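Household Tips: Laundry Room and Workshop

Can a machine do it yet? Picking up, sorting, folding and putting away

By Aurelia Buzatu

Readers write in about this more than about stains now. They have seen a clip of an arm folding a towel and want to know if they should hold off buying a new drying rack. The short answer is to buy the rack. The longer answer depends on which part of the laundry you mean, and the same goes for the workshop, which I get to further down.

A washing machine is a robot of a kind and we stopped noticing. It fills, heats, turns, drains and spins with no one standing over it. What it can't do is get the shirt off the bed and into the drum. The hard part of laundry was always the cloth outside the machine, and that is still where things stand. 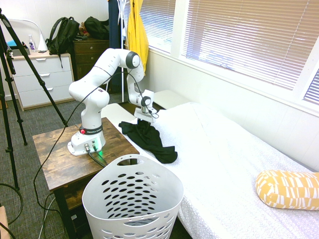 NIVITZ, March - A single garment on a bed is about the easiest job you can give an arm, and it's worth looking at why even this one is hard. A mug has a handle and a rim and stays the same shape from one day to the next. A dropped shirt has no fixed shape at all. Pick it up by the hem and it hangs one way, by a sleeve and it hangs another. Black cloth adds its own trouble, as the folds don't show much contrast and a camera has less to go on. You have the same problem sorting socks in a dim room.

An arm bolted to a side table also reaches only as far as it reaches. A person leans, walks around the bed, puts a knee on the mattress. If you want to know whether a machine could help in your house, start with how much walking the chore involves. For laundry it's a lot.

Where things stand, chore by chore

Picking up one item and dropping it in a basket. Close. Arms can do it in a room that's been set up for it, slowly, with misses. Gülizar Özkan, who used to run the linen room at a 40-bed guesthouse and now teaches housekeeping in Paju, timed her trainees clearing a bedroom floor and got them under a minute. I wouldn't expect a machine to match that in your bedroom for a good while.

Sorting by color. Fine for lights and darks. Poor for the things that matter, like the one red sock inside a pillowcase or the wool sweater that looks like cotton. Do this yourself.

Checking pockets. Not yet. Tissues, coins, screws, lip balm. Turn them out at the basket, every time.

Folding. Towels and other plain rectangles, yes, if they start out fairly flat. T-shirts, sometimes. Fitted sheets, no, but most people can't either.

Ironing. Leave it alone. I don't want a hot iron on the end of anything that can't tell when the cat has jumped up.

Putting away. No. Drawers stick, and closets are too full. The machine would also have to know that the gray socks go on the left.

Vacuuming. Yes, for years now. Ours is a secondhand Hendska, and it does the hall and kitchen while I'm out. It doesn't do under the radiator, and it has eaten a shoelace.

What helps now, with or without a machine

The habits that would make a house easier for a robot also make it easier for you. I started keeping a list of them, and these are the ones that stuck.

1. Put the basket where the clothes come off. In most homes that's beside the bed, and the basket is in the bathroom. Move the basket. This one change did more for our floor than anything I ever bought.

2. Use an open-top basket, with no lid. A lid is one more motion, and clothes end up on top of it. Holes in the sides let damp things breathe, but don't leave a wet towel in there overnight all the same.

3. Clear the bed before you dump laundry on it. Cushions and bolsters go to one end or onto a chair. A plain sheet in a pale color is the best sorting table in the house, as dark items show up at once. Do your black socks there in daylight, with the blinds tilted open.

4. Pick up by the highest point. Take a heap of cloth by whatever sticks up most, lift it clear, and let it hang before you decide what to do with it. Gravity does half the untangling. The people who program arms use the same trick, and it's how my grandmother pulled sheets out of a boiler.
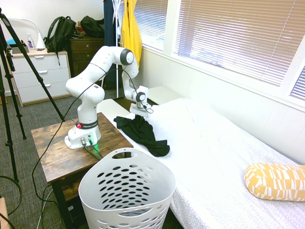

5. Keep cords off the path between bed and dresser. Run them along the wall or behind the furniture. If you own a robot vacuum you know this already, and if you carry a full basket in front of you, you can't see your feet.

6. Shake once, then smooth. One hard snap at the shoulders takes out most of the creases in a T-shirt. Lay it down and run your hands from the center to the edges. Raffaele Martinelli, who worked nights in a hotel laundry, says three shakes is two too many and only tires your wrists.

7. Fold everything of one kind before starting the next. All the towels, then all the shirts. Your hands get quicker at it by the fourth or fifth.

8. Hang what you'll wear this week. A small rail next to the dresser saves folding those things at all.

On the shop floor

I asked Ottavio Gentile, who runs a small joinery with his cousin, what he would hand over to a machine tomorrow. He said sweeping, and after that feeding blanks into the planer. He wouldn't hand over picking the boards.

Machines do well in a shop for the same reason the washer does well at home. The parts are stiff, they come in one size, and someone has built a jig to hold them in the right place. Take away the jig and you're back to the shirt on the bed. Rags, hoses, straps, sandpaper discs and tangled extension cords are all still work for people.

A few notes for anyone with a bench and a garage:

Vacuum before you sweep. A shop vacuum on a tool-triggered outlet is the cheapest automation you'll ever own. The saw starts, the vacuum starts.

Hang hoses in wide loops. A tight coil remembers its shape and fights you the next time.

Keep oily rags away from the laundry. Lay them flat outdoors to dry, or put them in a metal can with water and a tight lid. Linseed oil rags left in a pile can catch fire without any help. Never put them in a dryer, even after washing.

Label bins on the front, in large letters. Ottavio's are done in paint marker, and the new hires put things back in the right place from day one.

Should you buy something?

For floors, yes, if your floors are mostly clear. For windows, maybe, if you have big plain panes you can't reach. For laundry, no. Loredana Vitale wrote to ask about a folding cabinet, a Kundier, that she'd been offered at 2,000 and that first sold at 3,896. You clip each shirt onto it by hand, one at a time. By the time a shirt is clipped you could have folded it, and the cabinet is as big as a fridge. I told her to keep her money, and she bought a better ironing board and two more baskets.

If you do want to try a gadget, borrow it for a full wash week before paying for it. Count the time you spend loading it, clearing jams and cleaning the filter, and put that beside the time it saved. Check where it will live, too. Plenty of these things work all right and then go into a cupboard for want of a free outlet.

Next month: descaling kettles, and what to do about a dishwasher that leaves grit on the glasses. Send questions to the usual address, and please say whether you have hard water.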